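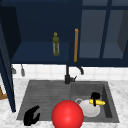
Murik Kitchen Share: your questions answered

We've been lending our kitchen to home bakers, jam makers and hopeful cooks for a good while now, and the same questions come up nearly every week (quite right too, they're sensible ones!). Gwendolyn Whitfield has gathered them up for you. If yours is missing, do ring or pop in.

Do I need to be a professional?

Goodness, no. Most of our members cook for a market stall, a family party or simply because their own kitchen at home is the size of a tea tray. You will need a basic food hygiene certificate if you plan to sell what you make, and Janka Ševčík is very happy to talk you through which course to book.

How long is a session?

Four hours, and that includes your washing up. People do tend to forget that last part and find themselves scrubbing jam pans with the next person waiting at the door, so please be kind and start clearing away in good time.

How many of us can cook at once?

We allow two bookings side by side, with up to 6 people in the kitchen altogether. Children are welcome on Saturday mornings with a grown-up.

Can I leave my ingredients behind?

Dry goods and sealed bottles, yes, on your own shelf, with your name and the date on everything. Fridge food has to go home with you at the end. Anything without a label gets put in the help-yourself box by the door, and I'm afraid we can't promise it will still be there when you come back for it.

What about allergies?

Please tell us when you book if you'll be using nuts or sesame. We then keep the other half of the kitchen free that day, which means a little less choice of times in the run-up to Christmas, so the earlier you let us know the better.

What if I need to cancel?

Two days' notice and we'll move your session with no charge at all. Later than that we do keep the fee, unless you're poorly, in which case just ring Loretta Pettigrew and she'll find you another slot.

Do you lend equipment?

We do! Mixers, scales and the big preserving pans are all included. Knives we ask you to bring yourself, and an apron.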